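Cuaderno de trabajo – calidad de datos de contacto
Mayo, entrada de la mañana, empezada a las 9:40

Sigo con la limpieza de la lista que nos pasó Jollance. Son 626 registros de empresa con su persona de contacto. Ayer por la tarde quité los duplicados exactos y quedaron 546. Escribo el método con detalle porque Rhodri va a repetirlo con la lista de Melska y no quiero que tenga que preguntarme cada paso.

Duplicados. Comparé primero por dominio de correo y después por nombre de empresa normalizado (minúsculas, sin acentos, sin S.L., S.A. ni Ltd). La comparación por nombre solo es peligrosa. Bepari aparece con tres escrituras diferentes y dos de ellas son la misma oficina, pero la tercera es una filial con otro número fiscal y otro responsable de compras. La dejé separada. Si alguien encuentra en la base dos Bepari, que por favor no las una.

Correos. Pasé los 546 por el verificador en modo lento, con pausa entre consultas. El modo rápido nos dio muchos «desconocido» la última vez, sobre todo en servidores que aceptan todo. Resultado: 205 registros tienen el correo en duda o directamente rechazado. Es más de lo que esperaba de una lista que se vendió como revisada este trimestre. Todavía no escribo a Jollance, quiero tener antes la muestra telefónica.

Muestra telefónica. Elegí 20 registros al azar entre los dudosos (semilla guardada en la hoja «muestra», celda B2). Llamo yo por la mañana y Rhodri por la tarde. El guion es corto: confirmar que la persona trabaja todavía allí, confirmar el cargo, preguntar si podemos conservar sus datos. Si dicen que no, se marca la baja en el momento y no al final del día. El año pasado lo dejamos para el final del día y se perdieron dos bajas, cosa que me dio mucha vergüenza.
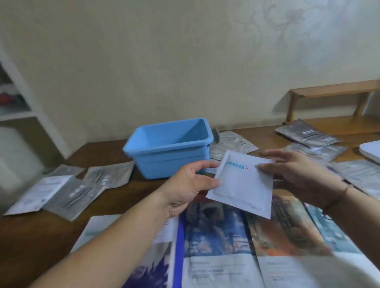 Los cargos son otro problema. En la lista hay «Responsable de compras», «Jefe de compras», «Purchasing Manager» y «Resp. Compras», y para nosotros todo esto debe ser un solo valor. Hice una tabla de equivalencias y la puse en la carpeta común. Tengo duda con «Coordinador de aprovisionamiento»: en empresas pequeñas es quien decide, en las grandes muchas veces no. De momento lo dejo como categoría propia – ya veremos si tiene sentido cuando comercial empiece a usarla.

11:15. Primeras llamadas hechas. En una centralita me dijeron que la persona se fue hace mucho tiempo y que su correo se redirige a la sustituta. Nuestro verificador lo da como dudoso, pero técnicamente el correo llega a alguien. ¿Es un contacto válido? Creo que no, porque el nombre está mal y el saludo del mensaje sería para otra persona. Lo marco como «nombre caducado», estado nuevo. Hay que añadirlo al desplegable.

Importación a Emness. Probé con un archivo pequeño en el entorno de pruebas. Los prefijos telefónicos pierden el signo + si la columna no está en formato texto. También corta los nombres de empresa cuando llevan una coma dentro, así que exporté otra vez con punto y coma como separador y entró bien. El campo «origen» es obligatorio y no avisa: rechaza la fila en silencio y solo se ve en el registro de errores. Mirar siempre el registro.

13:05. Nota de Rhodri, que copio para no olvidarla: pide que guardemos la fecha de la última verificación por campo y no por registro. Tiene razón, un teléfono puede estar comprobado y el cargo no. Esto significa tres columnas más y cambiar la plantilla de importación. No lo hago hoy.

Pendiente:
Terminar mis llamadas y pasar la hoja a Rhodri.
Añadir «nombre caducado» al desplegable.
Preguntar a comercial qué hacen con los coordinadores de aprovisionamiento.
Borrador del correo a Jollance, con los 205 registros adjuntos y sin los comentarios internos.
Rehacer la plantilla de Emness con las fechas por campo, después de acabar con Melska.

Yoon-hee Kang

Añadido a las 16:30: la tabla de equivalencias tenía una fila repetida («Dir. Compras»). Corregida. Quien la descargó antes de esta hora, que la descargue otra vez.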